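A Robot Hand Comes to School
An explainer for readers from 8 to 11 years

Maybe your teacher has told you that a big box from Clister is coming to your school. Inside the box there is a robot arm, and at the end of the arm there is a hand. In this text I explain to you what the hand can do, what is difficult for it, and how your class can borrow the kit.

What is in the box?

The Clister kit has one arm, one hand, a small camera, a long cable and a bag with things to pick up. In the bag you find a tennis ball, a sponge, a spoon, a paper cup and 30 wooden blocks. There is also a book of 176 pages for the teacher. You do not need to read that one! For you there is a thin book with drawings by Mélanie Simard.

The kit does not walk and it does not talk. Some children in Cuvbridge were a little sad about this when they opened the box. But after the first lesson they did not want to give it back.

Why does it have only two fingers?

Look at your own hand. You have four fingers and a thumb, and you can bend all of them in many ways. To build such a hand costs very much money, and many small parts can break. So the engineers asked a simple question: what do we do most often with our hand? We pinch. We take a thing between the thumb and one finger, and we hold it. Try it with a pencil.

The engineers call this kind of hand a gripper. One finger comes from the left and one comes from the right, and they close together like a door with two halves.

How does it hold a round ball?

A ball is a good test. A block has flat sides, so the fingers can lie flat on it. A ball is round everywhere and it likes to roll away. If the fingers push too high, the ball can jump out downwards. If they push too low, it can jump out upwards. The best place is the middle, where the ball is widest, with the same push from both sides.

A tennis ball helps the robot a little. It has fuzzy felt on it, and fuzzy things do not slip so easily as smooth things. This is called friction. An apple that you have just washed has less friction, as you know if you have ever dropped one.

The camera of the kit sits near the hand and looks in the same direction as the fingers. So on the screen you see the work very close, as if you had an eye on your wrist.

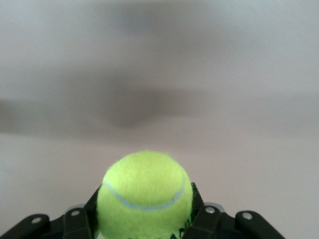 What are the shiny round things?

They are the heads of bolts. A bolt can hold two black parts together and still let them turn, in the same way as your elbow lets your arm bend. Such parts are called links. When the motor in the hand pulls, the links move, and they bring the two fingers nearer to each other.

Can it hurt me?

The hand is made to close slowly, and it stops when it feels something hard. Still, please keep your own fingers away from it, and tie back long hair. On the table there is a red button. Everybody in the class may press it at any time, and the arm will stop.

What did we like, and what not?

I tried the kit for two weeks with the class of Leonora Navarro in Plavley. The children liked most the game where you must bring the ball to a bowl with only 6 commands. A boy called Ramil found a way with five.

The spoon was the worst. It is thin and it lies flat, and the fingers came down beside it many times. Also the cable is too stiff, and it pushed our paper cup from the table.

How can we borrow it?

Your teacher can write to Clister and ask for the school loan. The kit stays with you for two weeks, and the loan is free for schools. The next loans start in September, and the list opens on 1 Jul 2019. Please ask your teacher to write down how many children are in the class, so that enough thin books come in the box.

Text: Renato Umali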